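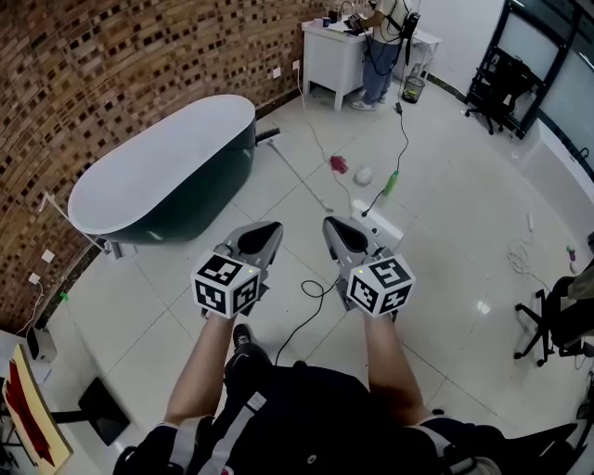
The bathroom on the upper floor has been in regular use since February, and several readers have written to ask how the finishes are holding up and what the weekly upkeep involves. The following notes are offered for the benefit of those who are considering a similar arrangement, in particular the combination of glossy floor tile, open-pattern brick, and a freestanding tub in a single room.

The floor

The floor is laid in large white glossy tile with thin gray grout. The total for material and labor came to $1520, which was within the budget set at the start of the project. Kedir Mersha of Adby carried out the installation and recommended the narrow grout line. That recommendation has proved sound. Narrow joints hold less dirt and can be cleaned with a soft brush and plain warm water.

The gloss is a separate matter. White glossy tile shows every footprint, every hair, and every streak left by a mop that was not rinsed properly. In bright daylight the streaks are easy to find, and the floor must be dried by hand if an even finish is wanted. Matte tile was considered at the planning stage and declined on grounds of appearance. Were the decision to be made again, a sample of each would first be walked on for a week.

The brick wall

The curved brick wall continues to receive the most comment from visitors. The bricks are a reddish brown, set with recesses between them so that the wall reads as a pattern of light and dark. Dust settles in those recesses. A dry brush attachment on a vacuum cleaner removes most of it, working from the top down, and the floor should therefore be left until last. Water should be kept off the brick as far as possible.

The placement of the small white outlets along the wall was the subject of some discussion. Liya Degefa, who prepared the drawings for Wolde, preferred that they be grouped together. The present arrangement is more spread out. Readers planning electrical work in a bathroom are advised to consult a licensed electrician before settling on any layout, and to ask for the local rules in writing.

The tub

The tub is oval, with a thick white rim and a very dark green exterior that is often taken for black. Soap film is more noticeable on the dark outside than on the rim. It is removed with a damp cloth and a small amount of dish soap, followed by a dry cloth. Abrasive powders are not used on either surface.

The tub stands close to the wall, and the gap behind it is the least convenient part of the room to clean. A long flat mop head will pass through, although not at every point. A further 5 inches would have made a considerable difference, and this measurement is worth settling before the plumbing is fixed in place.

Order of work

The room is cleaned in the following order: brick, tub exterior, tub interior, floor. Small items are picked up before mopping begins, and cloths and bottles are returned to the hall closet afterward. Power strips and cords are unplugged and taken out of the room before any water is used. The complete routine takes 53 minutes when the floor is dried by hand.

A separate entry on grout sealer is in preparation. Two products, Kullovent and Bedetix, are under comparison on spare tiles in the garage, and the results will be posted when both have been through a full season.

Posted May 6, 2018
Filed under: Bathroom, Upkeep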